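Workshop notebook, Bindanwood, October

Half eight start, kettle on, and a whole morning to think about the big room and what we do with the light in it. I've been putting this off since the summer (you all know that, you've had the messages!) so I'm writing it up properly this time.

First job was the windows. The glare on the long table was bad enough by ten that I couldn't read the pencil marks on my own offcuts. I tried tracing paper taped over the lower panes, two layers, and it looked dreadful and came off within the hour. Masking tape and cold glass don't get on. The Drisilgate tape held better but took a fleck of paint with it, so please don't use that on the frames until I've had a go with the hairdryer.

Then chairs. Larkura want 20 seats for their open afternoon and we've got nothing like a matching set, which I rather like, but it does mean checking every one. I sat in the lot, rocking about like a fool, and put a strip of green tape under any that wobbled. Most only want a new felt pad on one foot. The Barbieri stool is another matter: the seat has worked loose again, same corner as before, and I've glued and clamped it and written 48 hours on a label. Leave it alone till then, however tempting.

Measurements for the low tables, before I lose the envelope they're written on: 800 mm between table edge and chair for knees, and I'd go a bit more by the windows so people can get past with a tray.

Felt pads used: over 111 if you count the ones I stuck to myself. We need another pack.

I do love the room with the floor opened up, though. Tall windows down the left, big grey blinds at the back, and the wire chair with the round seat out in the middle looking very pleased with itself. I'd happily leave it like that. 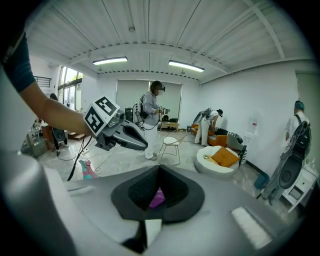
Still to do

Ask about a second set of blinds for the tall windows. Grey again, please, I'm not having cream.

Find the box of spare cord cleats. I had it in my hand at lunch and then I put it somewhere sensible.

Clean the light fittings while the long ladder's here, and dust the beams at the same time. Hats on, everyone, last time I was picking fluff out of my hair at supper.

Try the low wooden table nearer the glass and see whether the top fades. I'll put a strip of card across one end and check it in a month.

Buy milk.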